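Workshop notebook, subtitles and sound, "Plelluveck"
April, started writing at 9.40

Second full pass of the English subtitles is finished. The film has now 1,379 titles, which is too much for a comedy where two sisters talk at the same time in every kitchen. I want to bring the number down before the Brallcombe screening, but I don't want to lose the jokes of the aunt, because they carry the whole middle part.

Reel 2 is the worst. The dinner goes so fast that a title stays on the screen less than one second in several places. I merged where I could. Where the mother says the same insult three times, I keep only the first one and let the actress do the rest with her voice.

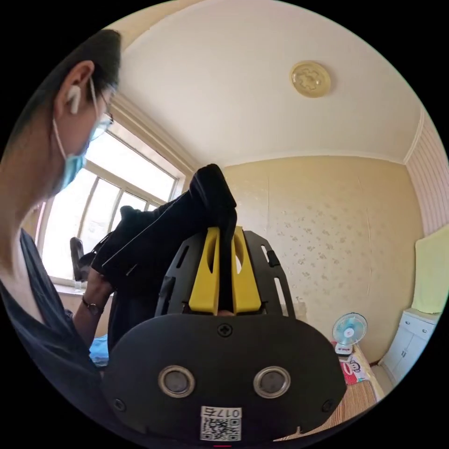 Weronika Wróbel
Subtitle editor and assistant to the sound edit

Maja watched reel 2 with me without sound, to test if the text alone is clear. She understood the story but she did not laugh at the scene with the notary. I think the problem is the timing. The title gives the end of the joke before the actor opens his mouth. I cut it in two and the second half comes now 300 milliseconds later. We watched again and it is better, Maja smiled at least.

Words which are still open:

"ciociu" in the hospital corridor. Ye-rin wants "auntie", I had "aunt". She is right that "aunt" sounds like a letter from a lawyer. Changed in the corridor, not yet changed in the wedding.

The song in the car. We have no permission yet to translate the words, so I left the place empty. Noel is writing to the publisher. If there is no answer we put only the title of the song in italics.

The name of the dog. In the script it is a pun with the word for soup. I tried "Broth", "Barley" and "Noodle". For the moment it is Barley, which is not funny but does not disturb.

Sound, from my notes of yesterday:

The rain in scene 56 is too loud under the father's monologue. Mieczysław likes it loud, he says that the man must fight against the weather. I agree with the idea, but in the small room I lost the end of two sentences, and I know this text by heart. Proposal: take away a little at 400 Hz only under the voice and bring it back in the pauses. Ye-rin made a test version in the folder "rain_b". 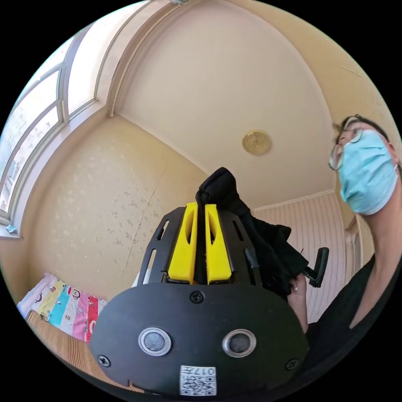
We should listen to it also on the bad speakers, because the hall in Brallcombe is an old one and the voices there become muddy in the low part. Last time, with the short film, I was sitting at the back and I read my own subtitles like a stranger.

Door of the bakery: the bell is still the temporary one. Noel has recorded three new bells and put no names on them, so please listen to all before choosing. My favourite is the second one, it is dry and a little bit stupid, like the scene.

The breath before the last line of the film was removed by mistake in the cleaning. I put it back from the original take. Please do not clean this place again. Mieczysław noticed it was missing before I told him.

To do:
"auntie" in the wedding, and check again the telephone call
reading speed in the second half of reel 4
ask Noel about the song
send reel 2 to Giannakopoulos for proofreading, with the dialogue list in the new version, not the old one with the cut grandfather
decide if the opening credits need to be translated

16.15. Listened to "rain_b" with Ye-rin. The voice is clear now, but the second pause is too short for the rain to come back, one hears it like a pump. She will make the return slower. Reel 3 not touched today.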